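Levosthorpe Village Hall
Kitchen and servery check, April
Filled in by: Pin-yu Chung
Started 9.40 am, hall closed to hirers until noon

Marking: OK = no action. C = see comment. F = fault, do not use until signed off.

1. ENTRANCE AND FLOOR

1.1 Door closes fully without being pushed — C
Closer is slow on the last few inches. It latches, but only just. Adjusting screw is on the hinge side, needs the small flat driver.

1.2 Floor covering flat, no lifted seams — C
Seam by the fridge has lifted again. Same place as last time. Tape is holding but the corner catches a shoe. Wants gluing properly before the lunch club is back.

1.3 Route to back door clear, 1,000 mm minimum — OK
Measured at the narrowest point, between the worktop and the stacked chairs. It is exactly 1,000 with the chairs pushed right in, so they must stay pushed in. Sign put up.

1.4 Back door opens from inside without a key — OK

2. FIRE

2.1 Fire blanket on hook, tabs hanging down — OK
2.2 Extinguisher gauge in green, pin and seal in place — OK
2.3 Extinguisher service label in date — C
In date, but the label is so faded that I had to take it to the window. Ask for a new one to be written at the next service.
2.4 Heat detector tested from panel — OK
Sounded in the kitchen and the main room. Could not hear it well in the committee room with the door shut. Not a kitchen item but I have put it on the general sheet.

3. COOKER AND HOT WATER

3.1 All rings light and go out when turned off — C
Back left takes three or four clicks. The others light first time.

3.2 Oven door seal — F
Split along the bottom edge, a finger's width. Oven is taped off, hob can still be used. The cooker is the Skenonine six-ring and the part number is on the plate behind the lower panel. Rovamport have quoted 14 working days for the seal. I have not ordered it, as I need someone to agree the price first.

3.3 Cooker restraint chain attached — OK
Was off when I arrived. Hooked back on. Whoever cleans behind the cooker, please put the chain back.

3.4 Water heater reaches temperature at tap — OK
3.5 Scald warning label by tap — C
Missing. Spare ones are in the drawer under the till.

4. SINKS AND WASHING UP

4.1 Both sinks drain freely — OK
4.2 Taps do not drip when closed — C
Right-hand cold drips unless turned hard. Washer.
4.3 Hand basin has soap and paper towels — C
Soap yes, towels no. Refilled.

4.4 Washing-up items clean and fit for use — C
Two cloths thrown away. Sponges and scourers should be replaced when they start to break up or smell, and we have been leaving it too long. Steel wool is for the oven trays only. It sheds bits and should not be used on the serving bowls or anything with a coating. Check the tray afterwards and rinse it twice.
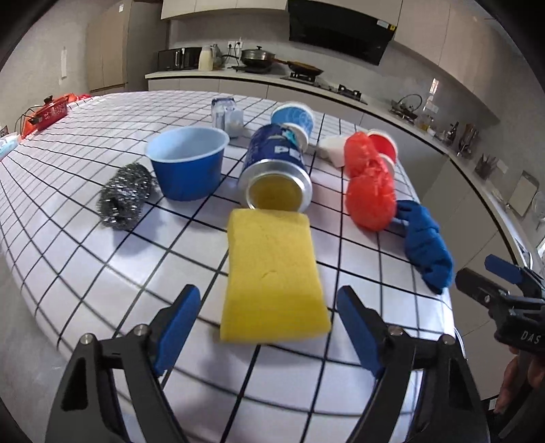

4.5 Cleaning products stored away from food — F
Bleach and oven cleaner were on the same shelf as the tea and sugar. Moved to the low cupboard, which has a child lock. The lock works. This came up last year as well and I would like it put in the hire conditions.

4.6 Data sheets in folder — C
Sheet for the descaler is missing. The rest are there.

5. FRIDGE AND FOOD CUPBOARD

5.1 Fridge at 5 degrees or below — C
Thermometer read 7 on the top shelf at 10.15. Turned the dial up one and checked again before leaving: 4. The door had been left not quite shut overnight, I think. The Öberg thermometer clips to the middle shelf and should stay there, it had been moved to the door.

5.2 No out-of-date food — C
One open carton of milk and half a jar of mayonnaise, both thrown away. Hirers are meant to take everything home.

5.3 Food stored off the floor — OK
5.4 No signs of mice — OK
Bait box by the boiler not touched.

6. ELECTRICAL

6.1 Plugs and leads undamaged — C
Urn lead has a nick in the outer cover near the plug. Inner wires not showing. Urn put aside until the lead is changed.
6.2 Test stickers in date — OK
6.3 Sockets at least 600 mm from the sinks — OK
The one by the left-hand sink is close to the limit but inside it.

7. FIRST AID

7.1 Box in place and sealed — C
Seal broken, blue plasters nearly gone, burn gel out of date. Topped up plasters from the main box. Burn gel to buy.

Faults open: 3.2. Item 4.5 put right during the check.
Next check before the summer hires start. Please leave the oven tape alone.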